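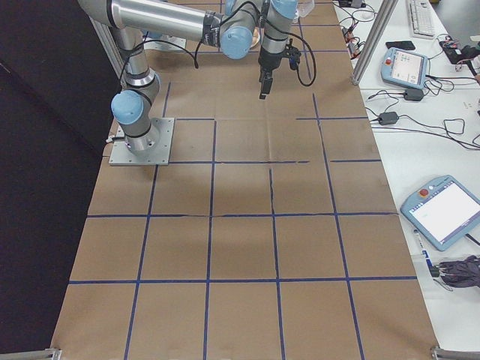 Donating expressed milk: an account of the process at Rokham

My second daughter was born at term in April and fed well from the first day. By her sixth week the freezer contained considerably more milk than she was likely to require, and I made inquiries about donation. Several readers have asked for particulars, and I set them down in the order in which they occurred.

The Rokham milk bank supplies three neonatal units in our region. Its milk is given first to infants with a birth weight under 1000 grams whose mothers are not yet able to provide a full supply. Applicants must be in good health, must not smoke, and must be willing to give a blood sample. Mothers who take regular medication are asked to list every product by name, including herbal teas and vitamins. I had to telephone twice to correct my own list.

Screening was carried out in two parts. The first was a telephone interview of moderate length, covering medical history, recent travel and diet. The second was the blood test, which may be done at the Mivov clinic or at the office of the applicant's own physician. I chose the clinic, where the waiting area has a separate room for feeding. Results were returned to the bank directly, and I was informed of my acceptance by letter.

Milk expressed before acceptance may be considered, provided that it was frozen within a day and labeled with the date. At Rokham it must also be no more than 90 days old on arrival. I regret to report that a portion of mine had been stored in bags marked only with the volume, and this portion was declined. Donors are asked for a first delivery of at least 2000 milliliters. I had supposed this to be a large quantity, but it was reached without difficulty once the undated bags had been set aside.

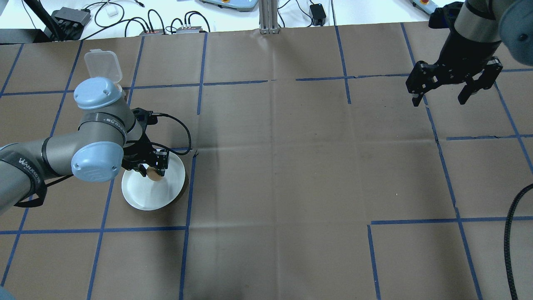

Domenica Lüthi wrote to me on the matter of that minimum, which she believes discourages mothers who could give a smaller amount. She had 409 milliliters to offer after her son moved to solid food, and was told that it could be accepted only if she had a prior donation on file. She asks that the requirement be stated on the first page of the application. I share her view and have forwarded her letter to the bank with her permission.

With regard to equipment, the bank provides bottles and labels, and the donor provides the pump. Mine is a Wragg, purchased secondhand for my first child and fitted with new tubing and valves before use. All parts that touch milk are to be washed in hot soapy water, rinsed, and air dried on a clean surface. The freezer temperature is to be recorded daily on a sheet that accompanies each delivery.

Collection is by courier. The driver comes in the morning and leaves an empty insulated box in exchange for the full one.
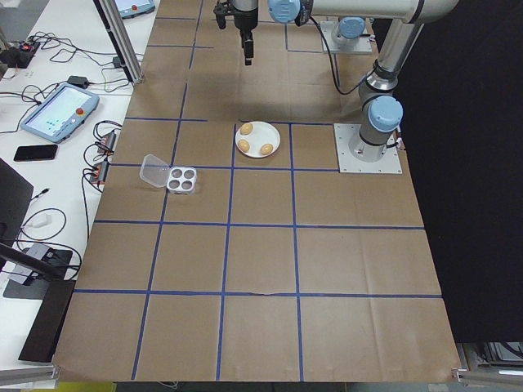
A-yeong So: Thank you for this account. My twins received donor milk for eleven days before my own supply was sufficient, and I never learned how it reached the unit. May I ask whether donors are told where their milk is used?

Reply: They are not told in individual cases. Milk from several donors is pooled before pasteurization, and the bank sends each donor a general letter at the end of the year. I am glad to know that your twins were able to receive it.

I intend to continue until my daughter is eight months old. Questions about eligibility should be directed to the bank, as the rules differ from one region to another and mine is the experience of a single donor.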